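Vendament Adds Breta Compact Room Set to Its Contract Furniture Line

MULLANORA, August. Vendament has released the Breta set, a group of plain white furniture for small rooms in staff housing, short-stay units and training apartments. The set consists of a desk and a bedside cabinet and is supplied to contract buyers through the Thaler distribution program.

The Breta desk has a thin rectangular top carried on metal leg frames. All metal parts are finished in white to match the top. The space under the desktop is left open for a chair and for cables, and there is no modesty panel. The top is fixed to the frames from below, so no hardware shows on the work surface.

The Breta cabinet is a low unit with an open shelf at the top and one drawer below. The drawer has a small dark pull. The cabinet is intended to stand beside a bed but may be placed next to the desk, where its top serves as a second surface at a lower height.

Both pieces ship flat. Assembly requires 2 people and the hex key packed with the leg frames. Replacement drawer pulls and leveling feet can be ordered separately under the same part list. The finish should be cleaned with a damp cloth and mild soap. Abrasive pads and solvent cleaners are excluded under the warranty terms, which run for 12 months from delivery.

The first production lot covers 247 rooms. Orders are accepted in multiples of 20 sets, and mixed orders of desks and cabinets are handled on request.
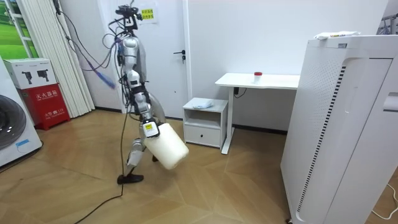 Malcolm Ashworth
Product Manager, Contract Furniture, Vendament

The desk is set against a bare white wall, with the cabinet to its left and slightly in front of it. A small clear container with a red lid is on the desktop, near the front edge. The floor has a light wood pattern.

Buyers planning a similar layout should check door clearance before fixing the position of the cabinet. Dimension sheets and finish samples are available from the Vendament contract desk in Mullanora. Requests for samples should state the delivery address and the number of rooms to be furnished.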